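Can a robot do kitting and small assembly yet, or is it still too early?
Asked in: Shop Floor & Small Manufacturing
718 views, 3 answers

We are a small shop, Enditz, and we put together hinge kits and drawer hardware for furniture makers. Most of the day is picking a part out of a bin, pushing a pin or dowel into a hole, and setting the finished plate in a tray. We do 2,000 kits in a normal week and more in November.

The owner keeps getting calls from people selling two-armed robots with hands. He wants to know if one could take over a bench on second shift. I am the person who has to answer him. I run the benches and I don't know much about robots beyond the carton taper we bought used.

What I would want from it: pick up a peg that is standing up, put it in a hole that fits it closely, and do it again without a person next to it. The parts are not always in the same spot. Some are thick, some are thin, and a few are small enough that my own people drop them.

The two views are of the kind of work I mean, with pegs and cylinders of different thickness and a board with openings of different shapes.
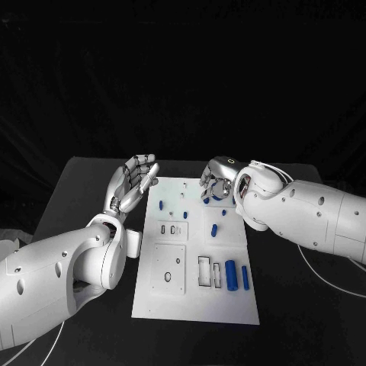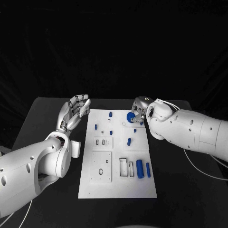

Plenon replied:

Short version: yes for some of it, no for running alone on second shift.

Picking up a peg is mostly solved if the camera can see it. Getting it into a close hole is the hard part. The hand covers the hole right when the robot needs to see it, so it has to go by feel, and a lot of hands don't feel very much. A person wiggles the part without thinking. A robot will either push too hard or stop and wait.

We had one on trial for a month. On one job it did 134 good inserts in a shift. The woman at the next bench did 900. It also needed somebody to come over and restart it, which took that person off their own work. We sent it back. The trial unit was slow on purpose for safety, so a newer one may do better, but ask for a full shift on your own parts before you sign anything. A demo on their parts tells you very little.

If your plates can go in a fixture so the holes are always in the same place, look at a plain one-arm machine with a gripper made for the part. It costs less and it doesn't care about looking like a person.

Gaete replied:

just get a bowl feeder and a press. robots with fingers are for trade shows

Drutano replied:

I would not go as far as the answer above. Bowl feeders are great when you run one part all year. If you change parts every few days you will spend the savings on tooling.

Some questions to send the seller:
How many inserts per hour on a part you mail them, counting the failed tries?
What does it do when it drops one?
Who teaches it a new part, and how long does that take?
What does a replacement hand cost, and how soon can they ship it?

The last one matters more than I expected. Fingers wear out. Ours was down nine days waiting on a thumb.

For household chores my answer would be about the same. Folding towels, maybe. Loading a dishwasher in a real kitchen, I would wait.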